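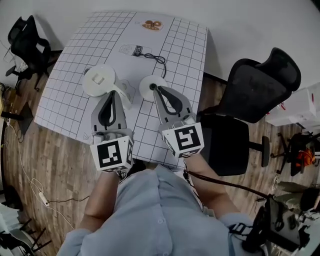 A printed work mat is a cheap piece of workshop equipment, and one of the easiest to buy badly. The usual version is a white sheet with a black square grid, laid over an ordinary table. The grid gives the eye a reference. Outlines printed on top of it, a bottle or a cup for instance, mark where an object is supposed to stand at the start of a task or where it should finish.

The idea is old. Tool boards with painted silhouettes do the same job on a wall. Laying the silhouette flat brings in a few problems that the wall version doesn't have, and most of them concern the cloth.

**Fabric or vinyl**

Lemlem Fikre runs the layout bench at Ferkholm, a small shop that prints mats to order. She stocks two base materials. The first, sold as Mallex, is a woven polyester that folds, washes and weighs very little. The second, Pant, is a coated vinyl supplied on a roll. Mallex creases along its fold lines and must be pressed before use. Pant lies flatter in the middle but lifts at the corners for the first day or two, particularly if it has been stored in an unheated room.

"People order the fabric because it posts in an envelope," Fikre says. "Then they ring up and ask how to get the folds out. A cool iron, from the back."

A raised fold matters more than it might seem. A flat disc or a lid stood on its rim will roll off a crease, and a light container will lean on it. For tasks that involve picking up thin, round items, the sheet should be pulled tight and clipped under the table edge on all four sides.

**Grid and line weight**

Thin lines look tidy in a proof and disappear under overhead lighting. Ferkholm moved to a heavier line in February after two customers returned mats they couldn't read from standing height. The black is now printed solid. Grey was tried and dropped.

Outlines are a separate matter. They should be drawn lighter than the grid if the grid is used for measuring, and darker if placement is the main purpose. A mat with both at equal weight is tiring to use, as the curve of a cup gets lost among the squares. Adding one dark band to a bottle outline, at the height of the label, makes the shape readable again and shows which way up it goes.

An orientation mark is worth having too. A small triangle near one corner is enough. Without it, a square mat will sooner or later be laid down turned through a quarter, and every position recorded from it will be wrong. Stickers are a common substitute. They work until the mat is washed.

**White on white**

Pale objects on a pale sheet are the standard complaint. The edge of a white lid is hard to judge against a white background, and the grid only helps where a line happens to pass behind it. Raised tabs and dark centres are useful landmarks for the hand. Where the objects can be chosen freely, choose coloured ones. Where they can't, Fikre suggests a tinted base, which Ferkholm prints at no extra charge.

Cables should be routed off the back of the table. A thin lead left lying across the sheet will hide part of an outline and drag small items when it moves.

**Wear**

Ferkholm tests its mats on a Jomex rub machine. The fabric is rated for 2,000 passes before the black starts to grey, and the vinyl is tested to the same figure. In daily use the first damage appears at the near edge, where forearms and shirt buttons rest. The shop hems that side twice.

The minimum order is 3 mats, with a turnaround of 14 days. Artwork should be supplied at 300 dots per inch, full size, with outlines on their own layer.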